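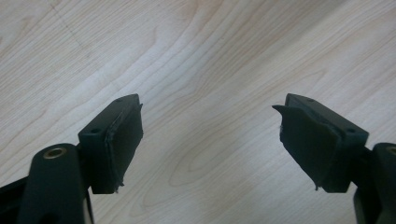 Tondano Table Top
Pale wood-grain finish, item 2228

We've wanted a light table top in the range for ages, and the Tondano is the one we kept coming back to. The color sits somewhere between cream and beige, with a faint pink warmth that comes up in certain light, and the grain is the best thing about it. It's long and wavy, it sweeps along on the diagonal and then folds into these nested arcs, tan over pale over tan. Put a plain mug on it and the mug looks good. Put a whole breakfast on it and you'll want to move the plates to see what's underneath!

The surface has a soft sheen. Under a lamp or near a window it brightens a little, but it doesn't glare back at you while you're reading or working, and we've had one in the front room of the Rilimdale shop since March with the sun coming straight in after lunch.

Choosing a top

Grain varies from one top to the next. Some are busier in the middle with darker swirls, others run almost straight from end to end. If you have a preference, write it in the notes box when you order and Sorin Dimitriou in the workshop will go through what's on the rack. He likes doing this (he'll talk you into the swirly ones if you let him).

Pairing two tops for a longer desk is fine too. Ask for a matched pair and we'll pick two with similar color, though the lines won't meet up at the join.

Legs and fixing

The Tondano fits our Jevus trestles and the Wong four-leg frame. Screws come with the legs, and there are 16 in the bag for the Wong frame. Start them all by hand before you tighten any. Most people have the whole thing standing in roughly half an hour, less with a second pair of hands to hold the frame square.

If you're using your own legs, keep the screws short enough that they stop well inside the top. We can't replace a top that has been drilled through.

Everyday care

Wipe it down with a damp cloth and dry it afterward. A drop of dish soap is fine for grease. Skip scouring pads and anything gritty, and lift things across the top when you can. Pale finishes show a dark line more readily than dark ones do, so a fine scratch or a stray pencil mark will catch your eye. Pencil usually comes off with a soft white eraser. For a real scratch, leave it alone or ask us for a blending stick in the light shade, and try it on the underside first.

Coasters for hot drinks, please, and a trivet for pans.

Delivery and pickup

Allow 8 working days for a single top and 18 for a matched pair. Tops travel flat, so measure the turn on your stairs before ordering. Pickup from Rilimdale is free, and we'll help you get it into the car.

Legs and blending sticks are sold separately.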